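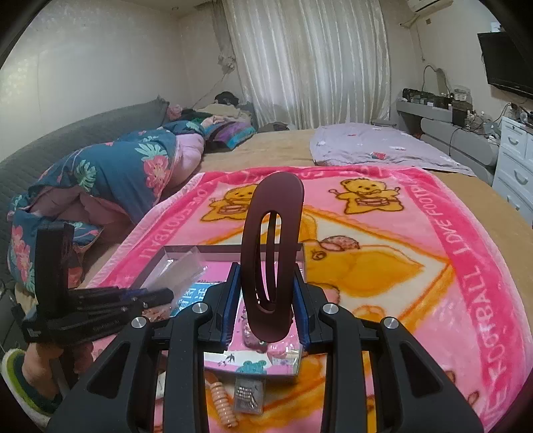
Could we please settle the small-items table first this time, Dwayne Montoya asked before the chair had found the agenda, given that last time it came up at the end and was discussed mostly by people putting on their coats.

The chair agreed. The minutes therefore begin with item 4.

PANDTHORPE CLOTHES AND HOUSEHOLD SWAP
Minutes of the planning meeting, 3/31/21
Held by video

Present: Bakari Barasa (chair), Dwayne Montoya, the Lyimo Street contingent (three people, one screen), two members who joined by phone, and the secretary, who writes these.
Apologies: received from one member, who then joined anyway and was made welcome.

4. The small-items table

Dwayne said that hair clips, belts, scarves, gloves and costume jewelry had all been put out together in November and that by mid-morning they had formed a single object. He had spent much of the day separating necklaces. He did not wish to do it again.

He proposed that hair things be kept apart from everything else, in clear plastic boxes, so that a person who wants a claw clip can see the claw clip without putting a hand in. Bakari asked if the boxes would have lids. Dwayne said yes, open during the swap, closed for carrying. One of the phone members asked about lids for some time and was told the same thing.

The Lyimo Street contingent raised hygiene. They were in favor of brushes and combs being turned away at the door, washed or not. Clips, headbands and barrettes would be accepted if clean. It was asked who would judge clean. Dwayne said he would, and that he expected to be disliked for it.

A blanket or cloth will go under the boxes, as the November tablecloth was paper and did not see noon. Members are asked to look at home before anyone buys one.

Agreed: hair items separate, clear boxes, no brushes or combs. Socks were also discussed. Socks must be in pairs. The secretary was asked to record that this has always been the rule.

1. Minutes of the last meeting

Approved with two corrections. "Public outcry" under item 6 should read "a complaint." The coat described as abandoned was in fact being worn by its owner at a later point in the day, and the secretary regrets the suggestion.

2. Matters arising

The coat rail. Still bent. It was lent out over the winter and came back bent the other way, so that it is now closer to straight than it was, but no one was willing to call it repaired. Bakari will try it with real coats on it before the swap.

The sign. The large sign still says SWOP. Opinion remains divided between those who think it is British and those who think it is wrong. Repainting was quoted at $47, at which point the meeting found itself much more relaxed about spelling. Left as it is.

The missing mirror. Found. It was behind the other mirror.

3. Money

The account stands at $492. No money has gone out since the last meeting apart from the hire deposit on the yard. One of the phone members asked if we ought to be doing something with the balance. Bakari said we were doing something with it, we were keeping it in case it rained.

Flallora, the soap and candle shop on the corner, has offered to cover the printing of the flyers in return for its name at the bottom. The Lyimo Street contingent asked how large the name would be. Bakari held up a draft to the camera. It was felt that the name should be smaller than the word SWAP, and ideally smaller than the date. Bakari will go back to Flallora and say so in a kinder way.

5. Site and layout

The swap will be outdoors again, in the yard behind Lyimo Street, with masks on and the gate at the alley end used as the way out only. In November the one-way arrangement worked well until the first person remembered something they had left at the other end.

There will be 17 tables. Bakari has drawn a plan and shared it on the screen sideways. After a pause it was shared the right way up and was found to be much the same. Main points:

Adult clothes along the wall, on rails where rails exist and on tables where they do not.
Children's clothes by age. The age on the label is to be believed, however unlikely.
Shoes under the tree, tied together by the laces. Slip-ons to be pegged.
Kitchen things on the sturdy tables by the steps.
Books at the far end, where they can do no harm.
Small items next to the entrance, with Dwayne.

Dwayne said he would like to be further from the entrance. In November everyone who came in had asked him where the bathroom was. There is no bathroom. It was suggested that a notice to this effect would help, and Dwayne said there had been a notice and he had been standing in front of it. The small-items table moves down one place and the notice goes up on the gate at head height.

Visitors come in by slot, 15 minutes each for the first hour, then as they please if the yard is not full. The Lyimo Street contingent thought this was too short for anybody serious about trousers. Bakari pointed out that trying on isn't allowed this year in any case. The contingent said that was exactly why people needed longer, as they would be holding things up against themselves and thinking. Put to a vote. Fifteen minutes stands, by a margin of one, and one of the votes in favor may have been somebody unmuting by accident.

6. Booking

Last time the slots were booked through Skakine, which sent every visitor a confirmation, a reminder, and then a message thanking them for attending on the evening before they attended. Several replied to say it had been lovely.

The choice is between Skakine again, with the thank-you message switched off, and a sheet of paper on Bakari's front door. The phone members favored the sheet. Dwayne asked what happened to the sheet if it rained. Bakari said the same thing that happened to the tablecloth.

Agreed: Skakine, with the message off. The secretary will find out how it is switched off. Up to four people may be booked under one name, and babies being carried do not count as a person. This last point took longer than it reads.

7. What we take and what we don't

The list from November stands, with changes:

Taken off the list: single curtains. Half a pair of curtains is a tablecloth, said one of the phone members, but the point was not carried.
Added: puzzles, provided the bringer has done the puzzle recently enough to swear to it.
Still no: pillows, car seats, helmets, swimwear, anything that plugs in, anything described as "a project."

There was a discussion of the bread machine. It plugs in. It has been brought to each of the last three swaps, refused at the gate, and brought again. The owner is known to the meeting and was, at this point, present. She would like it recorded that it works.

8. Leftovers

Whatever is left at the end goes to the thrift store on the first trip and back to its owners on the second, if the owners can be caught. Dwayne asked for help with the loading this time from people who had not just remembered an appointment. Both halves of the Lyimo Street car will be available, the back seat having been put back in.

Bags with the owner's name on them will be kept in Bakari's hall for one week. After that Bakari's hall would like to be a hall.

9. Any other business

One of the phone members asked if there could be music. Discussed. There was music once, and those who were there remember it.

The Lyimo Street contingent will make a new box for lost keys. The old one has been lost.

Dwayne asked if item 4 was now closed or if it would come round again as item 4. Bakari said it was closed. One of the phone members then asked whether the boxes would have lids.

Actions

Bakari: Flallora and the size of its name; coat rail; yard key.
Dwayne: clear boxes, pegs, bathroom notice.
Lyimo Street: key box, car, gate.
Secretary: Skakine; these minutes.
Everyone: a blanket or cloth for the small-items table, and socks in pairs.

The next meeting will be by video at the usual time. The member with the parrot is asked to use the other room.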